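Workshop tips: comparing grippers on a plain old microwave

Posted 02/01/2020 by Mei-kuen Shih

If you've got two gripper sets on your bench and can't decide between them, put a microwave in front of them. I mean it! Blocks and cups are fine for the first afternoon, but a microwave gives you a big push button, a bunch of small flat ones, a door that swings and a slick front that punishes sloppy aim. Yee-man Liu and I have been trying the Tinden fingers against the Ernico ones since November, and this page is everything I scribbled on the back of the test sheets.

Before you power anything up

Leave the microwave unplugged for your first approach moves. You only need the display once you start checking button presses.

Push down on the corners of the table with both hands. If it rocks, shim it now. We lost a whole evening of Ernico numbers to a table leg.

Put a bit of grippy shelf liner under the microwave's feet. A light microwave scoots backward when you press the door button, and then every saved position is off by a little and you'll blame the fingers. (I blamed the fingers.)

Hang a plain sheet behind the work area, and don't bother ironing it. It hides the clutter and the camera has a lot less to get confused by. Windows are a bigger headache than wrinkles, so try your camera settings at the brightest part of the day as well as at night.

Mark where the microwave goes with two small corners of painter's tape, tucked under the base. Full outlines peel up and get dragged around.

Lining up on the door and buttons

Come in slowly from the side, stop short, look, then move again. Dark glass is tricky because you get reflections of your own arm in it, and the camera likes those reflections very much. I use the rim of the door window to line up by eye, never the glass itself. 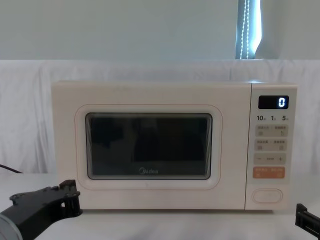 A Midea makes a good practice target: big door button at the bottom of the panel, small flat ones above it. 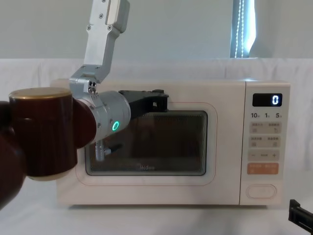 Do your runs in batches of 20 and swap fingers between batches, not in the middle of one. Write down the misses with a word or two about how they missed. "Slid left" is worth ten check marks.

For the door button, the Tinden fingers won for us, 17 good presses to the Ernico's 3 in the same size batch. That's lopsided, I know! The Ernico tips are narrow and kept skating off. Yee-man glued a scrap of bicycle inner tube over them and things got much better, so please don't toss a set of fingers until you've tried some rubber on them.

The small flat buttons went the other way. Narrow tips are lovely there. The Tinden ones are so wide that they'd catch the neighbor if the wrist was even slightly rolled. Close the fingers all the way and press with one edge, and you'll do better with either set.

For pulling the door open once it's popped, go in at the gap with one finger and sweep, don't pinch. Pinching loads the hinge and makes the wrist grumble.

Cables and screws

Leave more slack at the wrist than looks tidy. Run the wrist through its whole turn by hand, watch the cable at both ends of the turn, and only then put the hook-and-loop strap on. No zip ties near a joint, please. I've cut too many off.

Go over the finger screws at the start of every batch. A dab of removable threadlocker helps, and so does a stripe of nail polish across the screw head and the plate, so you can see at a glance if one has backed out. Sadia Yousafzai put me on to the nail polish and I've now striped half the garage.

If you're running two arms, park the one you aren't testing and keep its fingers closed. Open fingers snag on sleeves.

Controllers

We ran the same moves from an Engström controller and from a Jedmont. The Engström has nicer small steps, and for buttons that matters more than I expected. The Jedmont is quicker to teach - I had a door routine saved before my tea was cool enough to drink - but it overshoots a hair at the end of a move. Slow down the last inch and it's fine.

Save your positions under names you'll understand next month. "door_btn_tinden_closed" is ugly and I love it.

Cleanup

Wipe the panel and the finger pads with a damp cloth when you finish, then a dry one. Rubber leaves a faint smear on glossy plastic, and a smeary button is a slippery button. Skip the alcohol on printed labels, it can take the lettering right off.

Next up is a bread box with a roll top, as soon as Yee-man gets it out of her mother's kitchen.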